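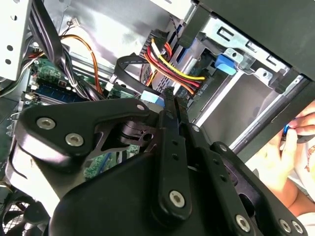

Inside an open desktop case, down by the drive cage.

Okay, so so many of you left sweet comments on my giveaway post that I promised I'd write up how I keep a blog giveaway from eating my whole month, and here I am finally doing it at the kitchen table with cold tea. These are just my tips, take what you like!

First thing, pick the prize before you write the post. I know it sounds silly, but in October I announced "a little something handmade" and then spent two weeks hating everything I made. Now the prize is wrapped and sitting in the hall closet before anybody hears about it. This year it's a Maihi tea towel set and a jar of my plum butter (the good batch, not the runny one).

Wrap it for mailing right away, too. I use a box one size bigger than I think I need, crumple brown grocery paper in the bottom, and give it a shake. If I hear anything move, more paper goes in. Jars get a sock! A clean one from the orphan basket. The winner gets a bonus sock and so far they've all been good sports about it.

Keep the rules short. Mine are: leave one comment, tell me your favorite thing to bake in winter, and make sure I can reach you. I used to ask for extra entries for this and that, and I'd be up past midnight trying to match names.
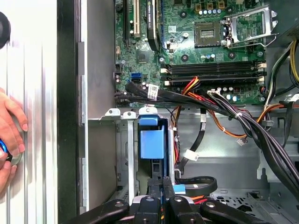

Gramora, Thu 9 December

Back again, the tea is hot this time. Let me tell you about picking the winner, which is my favorite part.

I copy the names onto slips while I watch TV, one color of paper per day the giveaway was open, and fold them all the same way (twice, short side first, or the fat ones get picked every time). They go in my big yellow mixing bowl. My neighbor's boy draws three names, one winner and two spares, and I write them on the back of an envelope. The spares are for when somebody doesn't answer. I give it 3 days and then move on. Taha Shehata won last spring as a spare and sent me the loveliest card with a recipe for semolina cake in it, so I'm a big believer in spares.

Save your comments somewhere besides the blog! I paste mine into a plain document every night. I'm at 3908 comments since I started, can you believe it, and I would cry if I lost them. When I hit 3000 I printed my favorites and put them in a binder with page protectors, and it lives next to the cookbooks for gloomy days.

For postage, weigh the box on your kitchen scale with a plate under it and zero out the plate first. Write the weight on a sticky note, stick it on the box, and take it in the morning when the line is short.

Oh, and gummy tape on your scissors comes right off with a dab of cooking oil on a paper towel. Wipe, wait a minute, wipe again, then wash them with dish soap. Mine were so bad they wouldn't close.

Comments are open till Sunday night, so go tell me what you're baking!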